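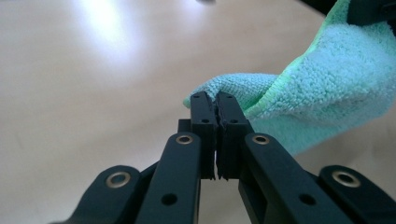 My son came home and asked if he could start school later, and I thought he was pulling my leg, wrote one Nerkwood parent to the governors last month. Then I read the letter in his bag and found out it was a real question!

It is a very real question, and one that has had the whole of Nerkwood talking. Governors at Brinel School agreed this week to try a later start for their oldest pupils, moving the first lesson from 8.30am to 9.15am for the whole of the spring term. The younger year groups will keep their present hours for now, and the last bell will move to 3.45pm for those taking part.

The idea has been knocking about for a couple of years, but it was the pupils themselves who got it on to the agenda. A group from the school council put together a survey before the half-term break and sent it to every family and every member of staff. They got 781 replies back, a cracking response for a school that usually struggles to fill the hall on parents' evening. Of those, 557 were in favour of at least giving the later start a go.

The pupils then turned up to the governors' meeting with their charts and a folder of comments, and took questions for the best part of an hour. They had clearly done their homework. When one governor wanted to know what would happen to the pupils who come in on the early bus from Grullow, they had the timetable ready and could show that the next one along would do the job, with ten minutes to spare at the gate.

Not everyone is sold on it. Several parents wrote in to say that they leave for work well before nine and would rather see their teenagers out of the door first. Others worried about winter afternoons, when it is already getting dark as the netball and football squads finish up. One reply, read out at the meeting, said simply that the writer had managed perfectly well with a 7am paper round and did not see what the fuss was over. It got a good-natured laugh from both sides of the room.

The school has tried to meet people halfway. The library and the canteen will open at 8am as they always have, so anyone who needs to be dropped off early can come in, sit in the warm and get on with some reading. Breakfast will be served until 9am, with porridge and toast on the menu, and the canteen will be putting on a hot option as well if enough pupils sign up. Clubs that now meet after school can choose to move to the morning slot. The chess club and the jazz band have both said yes already, and the band is hoping the extra time will let it get a proper set ready for the summer fair.

There was a lively ten minutes over the length of lunch, too. An earlier version of the plan would have shaved a quarter of an hour off the midday break so that everyone could leave at the old time, and that went down very badly with the pupils and even worse with the staff. It has been dropped, and lunch stays exactly as it is.

Teachers will keep a note of lateness and attendance in each year group through the term, and the two sets of figures will be put side by side at Easter. The school council has asked to run its survey a second time as well, with the same questions in the same order, so that families can say how it has worked out at home. Those results will be shared with everyone, good or bad.

What happens after that is still open. Governors can carry on with the later start, go back to the old hours or bring the younger years in as well, and they have promised to hold another open meeting before they decide. Two evening drop-in sessions will be held in the main hall before the end of term for families who would like to talk through buses, breakfast places or childcare for younger brothers and sisters. Both begin at 6pm and there is no need to book.

Forms for the breakfast sitting are going home in bags now, and spare copies can be picked up from the school office. Pupils who want to join the school council for the second survey should put their names on the list outside the library by the end of the month.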